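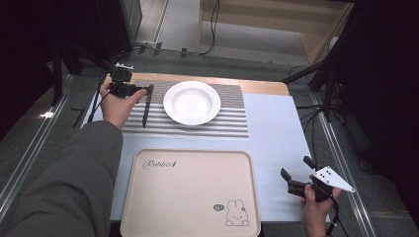 Océane Simard wrote to me after the first session to ask why on earth the knife wasn't on the right, where her grandmother always put it, and whether the rest of us had been brought up in a barn. Fair question, and it gets us nicely into week 2.

Handout 2: Laying a single place

Room 204, bring your own napkin if you have one you like (I'll have spares, but they're the stiff sort).

I start everyone with one place and very few things. A placemat, a plate, a knife. The striped mat is handy for beginners because the grey and white bands give you straight lines to work from — set the knife along the edge of a plain linen one and you'll be squinting at it all evening.

Now, Océane's knife. In the usual British setting it goes to the right of the plate with the blade facing in, and the fork goes on the left. If it's on the left, as we have it, you've got a left-handed place, and plenty of left-handed people will thank you for it! What I do ask is that you choose before the guests sit down and that the fork swaps over too. Handle towards the diner, please, whichever side you pick. Ours has the dark wooden handle at the far end, so that's your first correction for the evening.

The plate. I like a wide flat rim for teaching, as you can lift it without getting your thumb anywhere near the food. Centre it on the mat and then stand where the chair will be and look again. It's nearly always crooked from there.

Trays. We'll come to carrying in the second half. The beige one with the rabbit on it is my favourite (it says Rabbit in curly letters, in case you were in doubt) and the raised rim is what you want: a cup that slides has something to stop against. Heaviest thing nearest your body. Clear a landing spot on the table before you pick the tray up, or you'll be stood there with your arms full.

For next Sunday: lay one place at home for somebody left-handed and one for somebody right-handed, and write down what you moved. Hildegard Görtz has the key if you're early. Soup spoons in week 3.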